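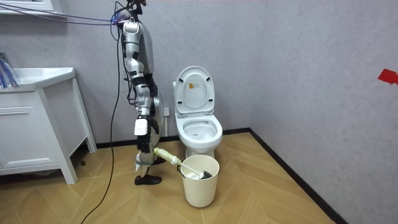
A reader of the first gallery asked why a page of small bathrooms should bother with the toilet brush, when the tile and the sink are what people want to see. Fair enough, but a brush takes up floor, and in a bathroom this size the floor is what we run out of first. So the brush gets its share of the page.

Small Bathrooms, Gallery 2
Posted 7 Nov 2023

The bathroom in this gallery belongs to the Pascual apartments on the Drernden side of town. There are 18 units with the same layout: toilet against the back wall, white vanity cabinet with a wide sink top to the left. The fixtures went in this April. The budget for each bathroom was $1,000, and the toilet took $599 of it.

Toilet. White, one piece, so there is no seam between the tank and the bowl to scrub. The lid and the seat both go up and stay up against the tank, and that makes the rim easy to get at with a cloth. The bowl is the long oval kind. It takes up more floor than a round one, and we went back and forth on it before ordering.

Brush and holder. A plain cream-colored cup with an open top, kept on the floor at the front of the bowl. The brush has a dark round head. An open cup is easier to rinse out than the closed kind, and it dries faster if you leave a window or the fan on. Empty it once a week. If the cup is in your way when you sit down, move it over to the wall side. 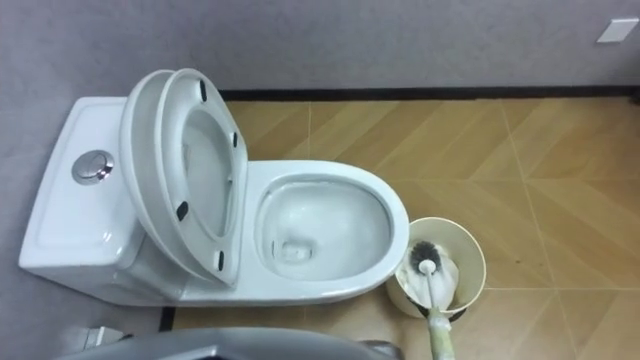

The flush is a round chrome button on top of the tank, split in two halves. Wipe it when you wipe the tank, using a soft cloth and dish soap. Scouring powder will dull the chrome.

Seat bumpers. Four small black rubber ones on the underside of the seat. Clean around them with an old toothbrush. Check them when you do the hinges, and press any loose one back in before it gets lost. Jamix sells spares in bags of 60, far more than one household needs, so split a bag with the neighbors.

Floor. Mop from the back wall out to the door, and lift the brush cup first so it doesn't leave a ring.

The next gallery covers the Tonance laundry closets and the shelves over the machines.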